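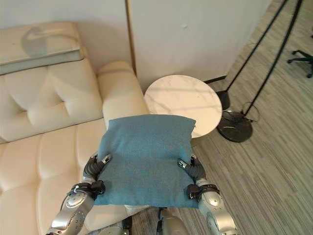

Vandholm Living Room Tidying Set

Summary

Records of sofa and cushion tidying in furnished living rooms. Each record covers one task from the starting layout to the final layout, with a written instruction and an item list. Version 2 replaces the Gesau pilot release, which used a different naming scheme and should not be merged with this one.

Contents

2065 records in total. 400 are held out for testing. The split is by room, so no test room appears in training.

Item classes

throw_cushion: square or rectangular, any cover fabric, removable by hand
seat_cushion: part of the sofa, fixed or loose
sofa: includes armrests and backrest
blanket: folded or unfolded
other: anything left on the seat

Tufted and buttoned upholstery is labeled as a single surface. Do not split the panels. A throw cushion lying in a deep crease is labeled "on seat" even if one corner touches the backrest.

Color names

Colors come from a fixed list. Teal, blue-green and petrol are all stored as "teal". Cream, ivory and off-white are stored as "cream". The original wording is kept in color_raw.

Placement states

on_seat, against_back, against_arm, held, floor

"held" applies from the first lift until the cushion is fully released. Fluffing and turning do not change the state.

Fields

record_id, room_id, instruction, items, state_start, state_end, color_raw, notes

Known issues

Leather and imitation leather are not reliably separated in the Nazari rooms. In 70 records state_end is blank. Armrest side (left or right) was entered from the sitter's point of view in the Jakura rooms and from the front everywhere else. A fix is planned for May.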